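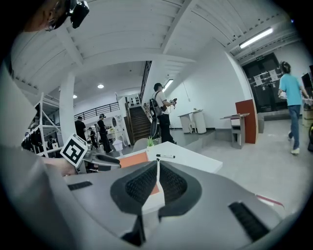

Figure 1. Hand-held grippers at a white table in the main hall, with the staircase and exit behind.

Search this report Enter keywords Go

Working Rules for Shared Gripper Sessions
Student project report, Leka group

When we started the Leka project in September, we thought the hard part would be the hardware. We had read a lot about calibration and very little about how people ought to behave around each other when several of them are carrying tools in one big room, and I think it is fair to say that the second subject ended up taking most of our semester (and most of our patience, though we stayed friends!).

Our starting point was a set of house rules called Zenusmont, which our department uses for fixed robot arms. It is a good, careful document, and we owe it a lot. But it assumes a fence, a stop button, and one operator. With hand-held grippers there is no fence. People walk, they turn around, they wear headsets that take up some of their attention, and a backpack makes a person deeper than they remember being. So we kept the parts of Zenusmont that made sense and wrote the rest ourselves.

The rules we settled on are these:

- Markers on the gripper stay uncovered. Hold the tool below the marker, and check your fingers before every recording.
- Only the objects named on the task sheet get handled. A pen or a plant that is not on the sheet is left alone, even if it would be easy to pick up.
- Anyone wearing a headset has the right of way on the open floor.
- The foot of the staircase and the path to the exit are for passing through. Please don't stop there to adjust a strap.
- Say "crossing" out loud before walking behind a person who is working at a table.

We tried the rules over 156 recording sessions and kept a log in Sosex, the shared notebook our lab uses. The log has 1091 entries, nearly all of them dull, and we were glad of that. The entries we learned from were mostly about markers. Our first wording said only "keep the marker visible," and people read it in all sorts of ways, some of them very creative. Once we said where the hand goes, the complaints dried up.

The staircase rule is still the weak one. It is the natural place to stand and wait for your turn, and we all did it, myself included. Two sessions were stopped over it. A reviewer from Clindico, the company that lent us a desk for the spring, suggested a marked waiting area near the back wall, and we would like the next group to try that before changing the wording again.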